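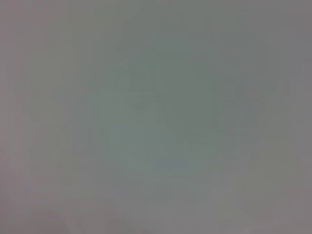 On m'avait promis que cette année, le fart sans fluor du commerce tiendrait la distance. J'ai voulu vérifier, comme d'habitude, et comme d'habitude je reste sur ma faim.

Je précise d'où je parle : je fais du ski de fond classique, niveau honnête, trois sorties par semaine quand la neige le permet, et je farte moi-même depuis assez longtemps pour avoir gâché beaucoup de semelles. Je ne cours plus. Je n'ai donc aucune seconde à gagner, mais j'ai un porte-monnaie, et je trouve qu'on nous prend un peu pour des pigeons.

Le produit s'appelle Esten, c'est une paraffine liquide vendue en flacon avec un tampon en mousse. On étale, on attend, on brosse. Pas de fer, pas de raclettes, pas de copeaux sur le sol du garage. Dariusz Wilczyńska, qui tient la boutique de Fulville, en a rempli toute une étagère et m'a assuré que « tout le monde y passe ». C'est possible. Tout le monde est aussi passé aux skis à écailles il y a quelques hivers et j'ai vu combien en étaient revenus.

Le protocole, pour ce qu'il vaut. Deux paires de skis du même modèle, une à moi, une prêtée par Urszula Kozłowski, qui chausse presque pareil. Sur la mienne, la vieille méthode : paraffine dure Caltum au fer, refroidissement complet, raclage, brosse bronze puis nylon. Sur la sienne, Esten au tampon, en suivant la notice à la lettre. On part ensemble sur la boucle de 13 kilomètres, celle qui longe la tourbière et remonte par la coupe forestière, et on échange les skis à mi-parcours. La notice parle de séchage « rapide ». Rapide comment ? Aucune indication. J'ai laissé le temps de boire un café, je ne sais pas ce qu'ils espéraient de moi.

Résultat sur les premiers kilomètres : rien à dire. Ça glisse, vraiment bien même, et dans la petite descente avant le pont Urszula m'a pris plusieurs longueurs. Elle est aussi plus légère et elle se baisse mieux que moi, ce qui ne figure pas sur le flacon. Après l'échange, j'avais ses skis aux pieds et je n'ai pas senti de miracle. Dans la dernière montée, sur une neige transformée et un peu sale à cause des aiguilles de sapin, la glisse était franchement quelconque. Les miens, que portait Urszula, allaient encore. C'est elle qui le dit, et elle était plutôt pour l'Esten au départ.

Je vois venir l'objection : deux skieurs, une seule neige, des semelles qui n'ont pas le même vécu. D'accord. Mon essai ne prouve pas grand-chose. Mais je demande qu'on applique la même sévérité au petit graphique imprimé sur l'emballage, où une courbe bleue passe au-dessus d'une courbe grise sans la moindre unité sur les axes. Une courbe bleue de quoi ?

Reste l'argument du temps. Là, je m'incline à moitié. Pour quelqu'un qui a 4 paires à préparer la veille d'un départ en famille, le tampon est une bénédiction, et Lucyna Borkowska, qui m'a écrit après mon dernier billet, me reproche d'oublier les gens qui n'ont ni établi ni étau. Elle a raison. Je maintiens quand même qu'une semelle qui ne voit jamais le fer finit par blanchir sous le pied, et qu'un flacon entamé à ce rythme revient plus cher qu'un bloc de paraffine qui dure tout l'hiver.

Quant au défluorage, on m'a aussi vendu le nettoyant Shenoy, « indispensable avant toute première application ». Le mien est dans le placard, pas encore ouvert. Si quelqu'un a comparé avec et sans, sérieusement, je veux bien lire.

Prochain essai quand il refera froid, sur neige neuve, avec le flacon qui me reste. Je garderai le fer branché.

Dernière mise à jour : 19 décembre 2024

3 commentaires · 2 partages

Contact | © Tous droits réservés | Retour en haut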